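4.3 Tracking loss during hanger placement

Of the 3,000 demonstrations recorded with the hand-held grippers, 43 were rejected after pose reconstruction. Most came from the coat stand task, in which a wooden hanger is moved to or from a hook.
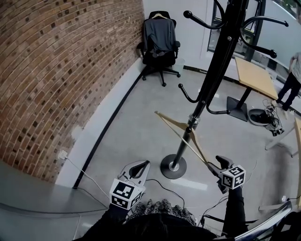 Figure 6. Coat stand task, hand-held grippers with fiducial cubes.

The fault appeared as a jump in the estimated wrist pose of more than 20 mm between consecutive samples. Mustonen traced it to the hanger bar passing in front of the tag cube. Episodes with a gap longer than 8 samples were discarded; shorter gaps were interpolated.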